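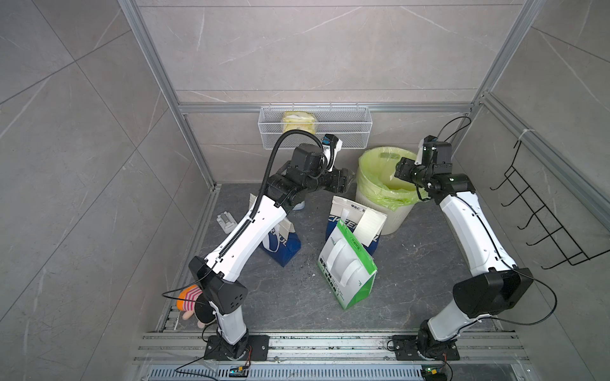 Booth 1, trash bin and paper bag setup, both arms over the work area.

March 12, 2022

Budget notes for the second booth, to go with the purchase request. Draft is due to Afia Tetteh before the April order closes.

Arms. Two more of the same model, same mounting plates, same rails. Ikitz quoted both with the wrist assemblies fitted. Hattar is cheaper per arm but ships without grippers, and the adapter would have to be made here. Going with Ikitz unless the lead time slips past the end of April.

Wrist cameras. One per arm, plus one spare. The spare was cut from the last request and should stay in this time.

Frame. Aluminum extrusion, same profile as booth 1. Ullitz sells it cut to length, 678 for the full set with corner brackets and the back crossbar. Cutting it ourselves saves 100 and costs a day on the saw. Order it cut.

Walls and floor. Keep the gray veined tile pattern on three sides so that recordings from the two booths can be mixed. The dark floor is a problem for cleanup checks – crumbs show up well in front of the bags but dark specks get lost in the stone pattern. Ask Ullitz for a lighter floor sample before committing. If it changes, it changes in both booths.

Electronics. The boards beside the arm bases are bare, with thin wires trailing. For booth 2, add two closed enclosures and strain relief at each base. Retrofit booth 1 from the same order. Dekis has enclosures in stock; need board dimensions first.

Cables. The corrugated conduit along the upper link loops up toward the wrist. Measure the loop at full reach before ordering length. No price yet.

Consumables and props. Bin liners, paper shopping bags, wipes, one wire basket, one hook rack, one bin. Put 300 against this for the quarter. Buy the bin and the basket in the same sizes as booth 1, otherwise the placement targets need to be redone.

Not in this request: safety screen for the front, second workstation. Both moved to the next round.

Open:
– board dimensions to Dekis
– floor sample from Ullitz
– written lead time from Ikitz
– conduit length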